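Notes for the Skaltura talk
16/08/2018
By Lerato Joubert

Okay, start with the drawer. Everybody laughs at the drawer! We had an arm tidying desks at Ikine – mice, papers, the usual clutter – and on run 34 it pushed a drawer shut with its own wrist still inside. The force limit was set to 56 newtons and it never tripped. Pause here, let them wince.

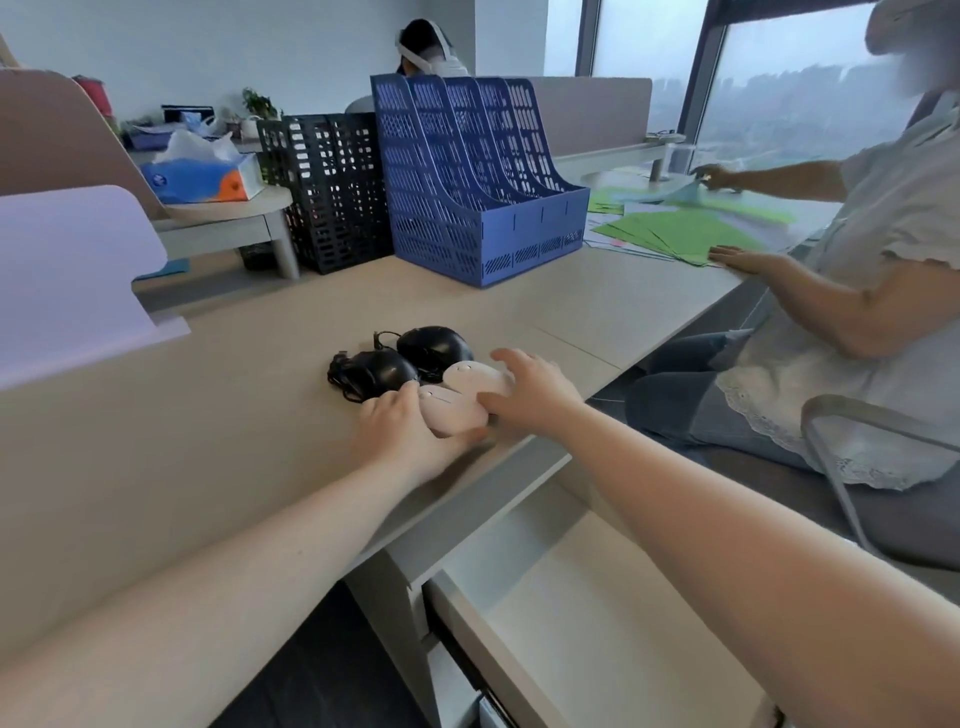

Vusumuzi got to the stop button in two seconds (he was standing right there, lucky us). Then we dug through the logs, and the limit only applied while the gripper was holding something. Empty gripper, no limit. I wrote that line myself, so own up to it!

Go slow on this next bit. A mouse on the desk is easy. Hands near a drawer are a different job, and we'd tested them the same way.

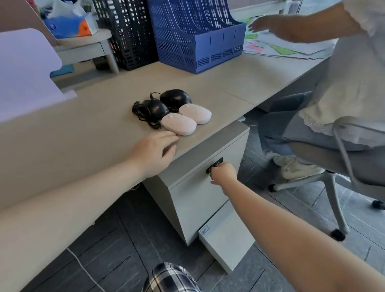
Did anyone get hurt?
Only the wrist joint, and it cost us a week. The limit is now on all the time.

We use cookies to improve your visit. Accept | Settings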